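Ticket: Shared recipe binder prints with steps missing and fractions turned into boxes
Opened by: Clementina Seixas
Product: Tirkivum Recipe Keeper, desktop version
Status: Solved (see last entry) 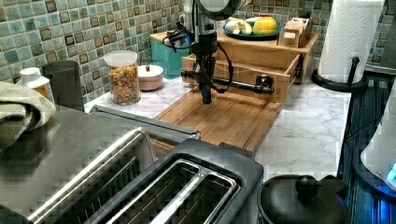 Hi there! I've been using Tirkivum to put together our family recipe book and it's been great up until I tried to print the thing. I have 171 recipes in one binder. On screen every one of them looks fine. When I print, or save as PDF, two things go wrong.

First, any fraction I typed as a single character (the little ½ and ¼ ones) comes out as an empty box. So my aunt's cornbread now calls for "□ cup buttermilk", and I know that recipe by heart but my cousins sure don't.

Second, long recipes lose their last steps. The Nogueira fish stew has 8 steps on screen and the printed page stops after the one where you add the potatoes. No second page, no "continued", it just ends and the next recipe starts.

I'm on Windows 10 and printing to a Vornov inkjet, but like I said the PDF does it too, so I don't think I can blame the printer (I did blame it for most of a weekend).

Things I tried before writing:
Restarted everything.
Changed paper from Letter to A4 and back. With A4 I got one more step of the stew, which was sort of exciting.
Made the font smaller. Steps came back but I need a magnifying glass to read them.
Exported the binder and imported it again under a new name. Same boxes, same missing steps.

Reply from Gudrun Gerlach, support

Hi Clementina, thanks for all the detail. Could you tell me which page theme the binder is using, and whether "One recipe per page" is checked under Print Options? Please also send me the stew by itself as an export file. I don't need the whole binder.

Update from Clementina

Theme is Ranivby, the one with the handwriting titles and the leafy border. And yes, one recipe per page is checked! I read that as "start each recipe on a new page", so I've had it on from the beginning.

Stew attached. Please ignore the note about my brother-in-law in the comments field, I didn't know that exported too.

Reply from Gudrun Gerlach, support

Got it, and I see the same thing on my side. These are two separate problems.

The checkbox does what its name says and keeps each recipe to a single page, so anything that doesn't fit gets dropped. I agree it should warn you. Uncheck it and check "Start on new page" instead, which is under Layout, a little farther down.

The boxes come from the Ranivby theme. Its handwriting font has no fraction characters. On screen the program borrows them from another font, but the print side doesn't. Please try Themes > Edit > Body text and pick any standard font. You can leave the titles alone.

Update from Clementina

OK so, half good news. The stew prints in full now, across two pages, border and everything. I could have hugged the printer.

The fractions are fixed in the ingredient lists but NOT in the steps. "Stir in the remaining □ cup" is still there. I changed body text to Georgia, saved, closed the program, opened it again, and checked that it stuck. I also tried a different theme for a minute and the fractions were fine everywhere, but I really want to keep the leaves if I can – my mom picked that one.

I did find that if I delete a step and retype it, the fraction prints right. I am not doing that for 171 recipes though.

Reply from Gudrun Gerlach, support

No, please don't! Steps keep the font they had when they were first typed, and retyping is what clears it. There's a faster way. Back up the binder first, then go to Tools > Clean Up > Reset text formatting, choose Steps only, and apply it to the whole binder. You'll lose any bold or italics inside the steps. Ingredients and notes won't be touched.

Update from Clementina, 24 July 2018

That did it! The backup took longer than the reset. I printed the cornbread, the stew and three random ones out of the dessert section and every fraction is where it belongs. I did lose the bold on "DO NOT OPEN THE OVEN" in the popovers, so I'm putting that one back by hand.

One small thing for the wish list: could the page count show up before printing? With the long recipes running over I have no idea how much paper to buy. You can close this one, and thanks, Gudrun.

Reply from Gudrun Gerlach, support

Glad it's working. Print Preview shows the total in the bottom left corner, but only after you scroll to the last page. I've added your request, along with one for a warning on the single-page setting. Closing the ticket.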